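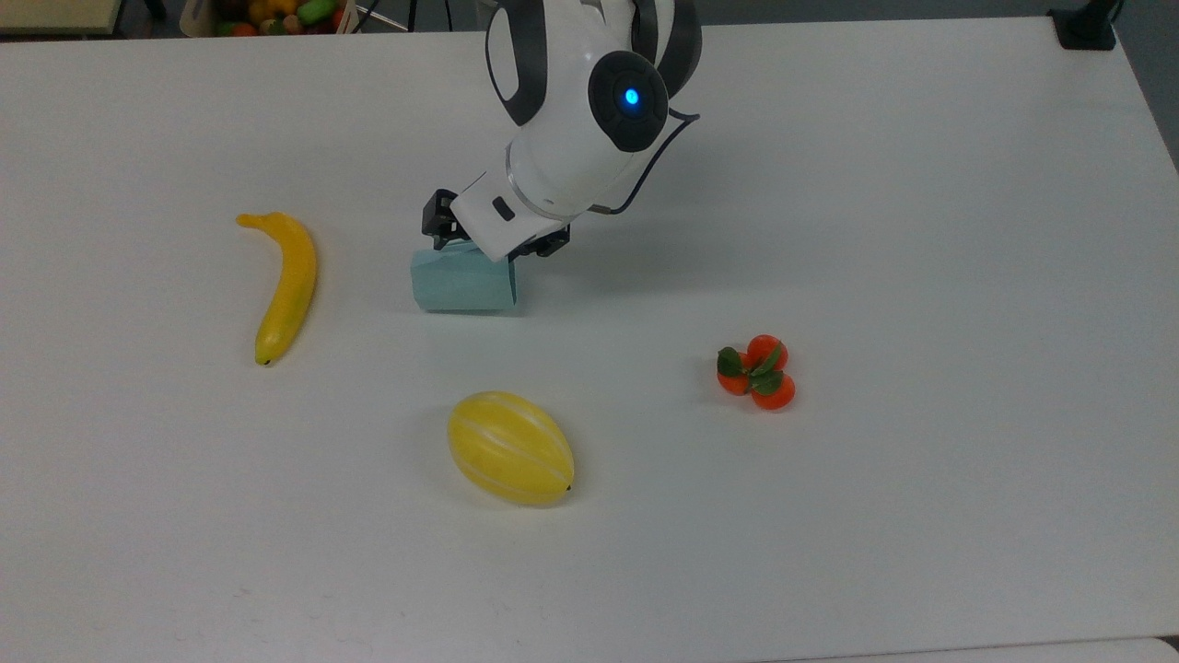 Figure 3. Tabletop cell at Asgate during a cup grasp, with the gripper closed on the upper rim of a paper-type cup. The artificial banana, melon and orange cluster are part of the standard object set.

4.2 Cell Setup and Maintenance

All trials reported in Section 5 were run on a single cell at the Asgate site. The cell consists of one arm working over a white table, a two-finger gripper and a fixed set of light objects (Figure 3). A second cell at Hastdale was used only for software checks and contributed no data. Both run the Vuven control stack, with the cell configuration stored in one file that is loaded at startup and checked against the last signed-off version. If the two differ, the arm stays in hold until an operator accepts the change.

The matte table surface was chosen after early tests on a glossy one, where reflections of the gripper were segmented as separate objects. Matte white has its own cost. It picks up smudges from the finger tips, and dark marks near an object shift the estimated outline by a few pixels. The surface is wiped with a damp lint-free cloth before each session and left to dry before the background image is retaken. Solvent cleaners are not used.

Thin-walled cups are the most demanding items in the set. The walls deform under a force that the artificial fruit tolerates easily, and a cup gripped at the rim can rotate about the contact line as it is lifted. We therefore set the closing force from the cup alone and use the same value for every object. The force is checked with a load cell placed between the fingers, at the start of a session and again after every 500 grasps. A reading outside the tolerance band stops the session. In most cases the cause was a finger screw that had backed out slightly — a fault that is hard to hear or see while the arm is moving.

Finger screws are tightened with a preset driver every 700 grasps. Thread locker was tried and dropped, as it made finger changes slow and left residue on the mating faces. After any finger change the tool center point is measured again by touching a reference pin from four wrist orientations. The procedure follows El Khatib, except that we discard the first touch. The result is written to the configuration file together with the finger set number.

The gripper cable is routed outside the wrist and needs a free loop to allow full rotation. Too short a loop loads the connector at the ends of travel. Too long a loop drops toward the fingers and can enter the workspace of the grasp planner. We set the loop with the wrist at its rotation limit and then run a slow sweep through both limits at 30 percent of the working speed, watching for contact with the housing. The cable is treated as a wear part and replaced after 2000 grasps or at the first dropped gripper message, whichever comes first. Two cables were replaced early during the study. Both had failed inside the strain relief, and neither showed damage to the outer jacket.

Camera-to-arm calibration is repeated after any collision stop, cable change or move of the table. A full calibration takes about 15 minutes, including the verification pass, in which the arm touches marked points spread across the table. Points near the far edge gave the largest residuals throughout the study. We did not correct for this and instead kept object placements away from that edge. Spare objects are stored beyond the working area and are masked out of the detector input — the mask is redrawn whenever the storage layout changes.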